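Vistside Hall, pre-opening safety walk-round
Timber frame, main hall and loft, checked in July with comments as we went
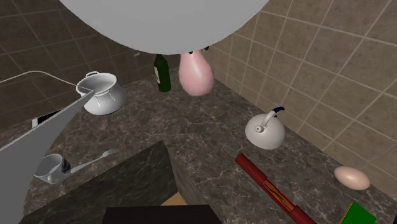 Comment left by Lockwood on last month's sheet: please put the loft numbers at the top this time, as we had to hunt for them and the bar staff never found them at all.

Fair point, and done! Main hall 400 standing, loft 126, giving 526 for the whole building. Those go on the board inside the entrance before the first booking. The loft figure stands only while both staircases are open. If one is shut for any reason, the loft is shut too.

1. Main doors
Pass. Both leaves swing outwards and the bolts lift with one hand. These are lovely doors and they close with a proper thump. The left one drags slightly on the mat, so swap the mat for the thinner one before guests arrive.

2. Fire exits
Pass with comment. All four signs lit. The exit behind the stage opens well but the path outside had two pallets stacked against the wall, and a wheelchair would not have got by. Moved during the walk-round. Lalov deliver to that side, so could somebody ask them to use the yard gate?

3. Oak posts and beams
Pass, and a pleasure to check. The big braces over the dance floor have opened up a bit along the grain, normal for green oak in its first couple of summers. Pegs all tight. I marked the longest split with pencil at each end so we can see if it grows. Please don't rub the marks off!

4. Loft balustrade
Fail. One spindle near the top of the east stair turns in its socket. It held when I leaned on the rail, but a child could work it loose in an afternoon. East stair roped off, loft closed until it is glued and pinned. The rest of the run is solid and the handrail itself is beautifully finished - no splinters anywhere, and I went along it twice with a bare hand.

5. Floor
Pass. Boards level through the middle. There is a lip of a few millimetres where the old floor meets the new by the cloakroom. Brass strip on order from Rerent, tape down for now. Yellow tape, not the brown stuff, which vanishes against the boards.

6. Emergency lighting
Pass with comment. Mains off at the board, every fitting came on and stayed on. The one over the kitchen passage was dimmer than its neighbours. New battery, then test again.

7. Extinguishers and blanket
Pass. 12 on the list, 12 on the walls, all in date, pins and tags in place. Kitchen blanket hung where the cook can reach it without leaning over the hob. Somebody had thought about that and I was delighted to see it.

8. Hanging decorations
Comment only. Hirers keep asking about swags and lanterns from the tie beams. Yes to the fixed hooks, 15 kg on each and no more. No to nails, no to cable ties round the sprinkler pipe, and no real candles above head height.

9. Deck and ramp
Pass. Ramp grit still good and rough. Two deck screws standing proud by the top step, driven back in on the spot.

To do before the next check
Spindle, east stair (loft stays closed until signed off)
Battery, kitchen passage
Brass strip by cloakroom
Thinner mat
Capacity board up at entrance

A really strong result for a building this new. Next walk-round starts at 9 am, meet at the yard gate and bring a torch.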